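Speaker notes: "Ask before you grasp" (Jesmont group talk, 10 min + questions) 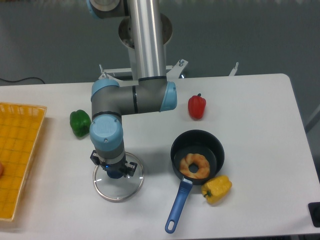

Slide 1. Lid task, gripper over the glass lid, pan to the right with the bagel in it.

Leave slide up while people sit down. Say hi, name, thank Chutima for the slot. Work is joint with Ylva Ekström and Ruairí Ó Conaill, say it now, forgot at Puvmont.

Opening line: a clear lid on a white table is a rotten thing to look for. You see table through it. Thin metal rim is most of what the camera gets. Pause. Then: so why do we let the policy commit to a grasp on one look?

Slide 2. The problem

- Policy trained from demos, arm + two-finger gripper, kitchen stuff
- Peppers fine. Pan handle fine (long, blue, easy)
- Lid is where it falls apart. Knob gets placed too far toward the camera, fingers close on air or come down on the glass
- More demos helped some, then stopped helping. 375 demos total in the final set, same set for every row in the table later. SAY THIS, somebody always asks

Slide 3. What we did

Short version: the policy makes several guesses at the grasp point instead of one. If guesses agree, go. If they're spread out, stop above the object, hold still, look again from there, guess again.

We call the stop a hover check. Ylva hates the name. Keep moving.

Details if faces look blank:
- 6 guesses per look. tried more, slower, no better
- spread measured flat on the table plane, height handled seperately
- second look is from the same head camera, only the arm has moved. People assume a wrist camera, there isn't one in this setup
- the gripper itself gives the second look something to compare against. Fingers over glass, you know where the fingers are. This is the bit I like best, slow down here

Slide 4. Setup

Go back to slide 1 if time. Three peppers are there as clutter, moved between trials. Yellow basket stays at the left. Lid position drawn from a printed grid, so we don't kid ourselves about random placement. Task is lid onto pan, bagel stays put. A trial where the bagel gets knocked out of the pan counts as a fail even if the lid lands.

Ruairí ran all the trials, I scored from video without knowing which version was running. Mention it, one sentence.

Slide 5. Results

Don't read the table out. Three things:

1. Lid grasp gets better with the check on. Biggest gain at the far side of the table, where the single-guess version was worst.
2. Peppers, no change. Good, guesses agree almost every time so the check hardly fires.
3. Costs time. 7 seconds extra when it fires. Not free, admit it before Teresa Coughlan does.

If asked about baselines: single guess, and averaging the guesses with no stop. Averaging alone is barely better than single. When the guesses split into two clumps the mean lands between them, on nothing.

Slide 6. Where it fails

Don't skip this one even if short of time.

- Confidently wrong. All guesses agree, all in the same bad spot. Check never fires. Happened with glare off the tabletop (table's a bit shiny)
- Lid close up against the pan rim. Spread is low but the fingers have no room. That's a planning problem and we dont fix it
- One lid. One pan. Same room. I'm not claiming glass in general

Play the glare clip. No sound on it, talk over it. Clip is on the desktop in the folder called Keogh, NOT the one in the shared drive, that's the old cut.

Slide 7. Next

- Dultomham set of objects: jars, a measuring cup, clear tubs
- choose the stop height per object, fixed right now
- Treasa Horgan's idea: train on the hover views too. Started in February, no numbers yet, don't promise any

Thanks slide. Names again.

Likely questions
"Why not a depth camera?" Tried one. Clear glass gives it trouble too, holes where the lid is. Happy to show after.
"Is the threshold tuned?" Yes, on peppers and pan only, before any lid trials. Then left alone.
"Can it loop forever?" No, two looks max, then it goes with the second one.
"Code?" When Ylva has cleaned up the logging. Don't give a date.

Water. Clicker batteries. Ask Chutima who's on after me and if they need the adapter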